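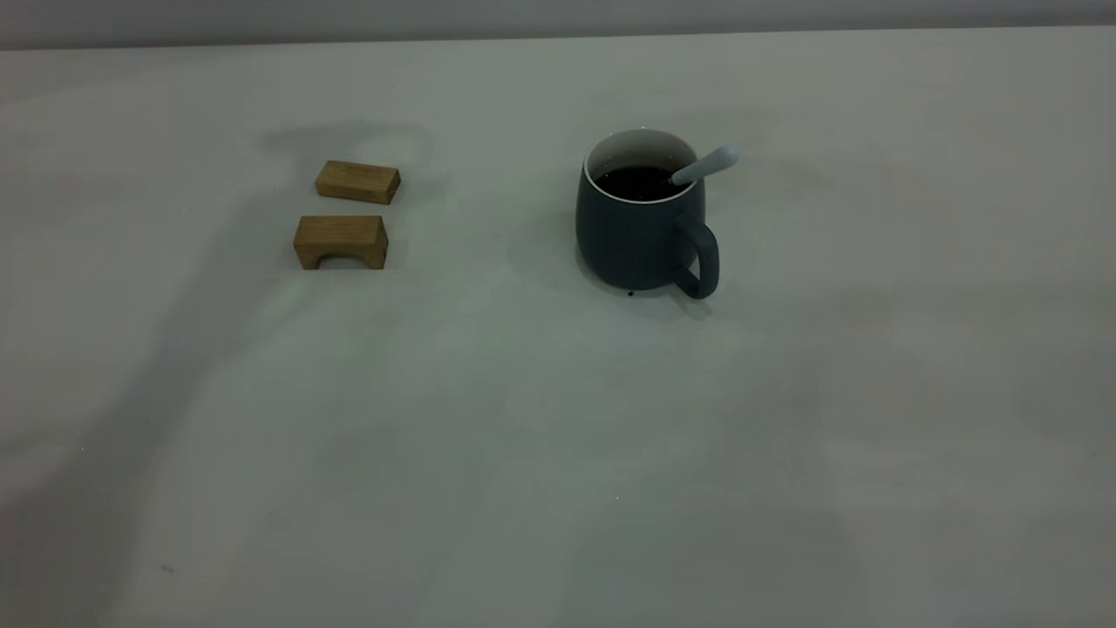

Marichka Didenko wanted to know why an arch doesn't fall down in the middle, where there is nothing underneath it. Builders have been working on the answer for thousands of years, and you can test it at home with wooden blocks.

## Two ways to cross a gap

A plain bar and an arch block can both make a bridge, but they do it differently.

The bar is a **beam**. Lay it across two supports and it carries whatever you put on top. When something heavy sits in the middle, the beam tries to bend. The top is squashed and the underside is stretched. A short wooden bar is so stiff that you won't see it bend. Try the same thing with a strip of card and you will see it sag.

The arch block has its gap already cut out, with a leg at each end. Push down on the top and the push travels sideways and down through the legs to the table. Because the block is one solid piece, the legs can't slide apart.

## Arches made of many pieces

A stone arch is usually built from separate stones, each cut like a wedge, wider at the top than at the bottom. The one in the very middle is called the **keystone**. Until it goes in, the other stones need a wooden frame to hold them up. After that, the stones press against each other and the frame can come out.

Stone is very hard to squash but cracks quite easily when it is stretched. In an arch nearly all the stone is being squashed, so it suits the material well.

The little bridge at Usov was built this way from 36 stones. In June a class from Tosh walked there to draw it. It is wide enough for one cart, and there is a thick bank of earth and rock at each end. Those banks matter. A stone arch pushes outwards at the bottom as well as down, and the banks push back.

## Try it yourself

You will need:

- 1 arch block
- 1 plain bar
- 2 books of the same thickness
- a strip of card
- 16 coins

1. Put the books a small gap apart and lay the card flat across them.
2. Add coins to the middle, one at a time, until the card drops. Write down how many it held.
3. Bend the card into a curve and fit it between the books so that the ends touch the insides. Add the coins again.
4. Lay the bar across the gap and do the same.
5. Stand the arch block on the table and stack the coins on top.

If the curved card keeps springing flat, move the books closer together. You can also let go of the books in step 3 and see which way they slide when you press on the card.

**Words to know**

*Beam:* a straight piece that crosses a gap.

*Keystone:* the middle stone at the top of an arch.

*Span:* the distance from one support to the next.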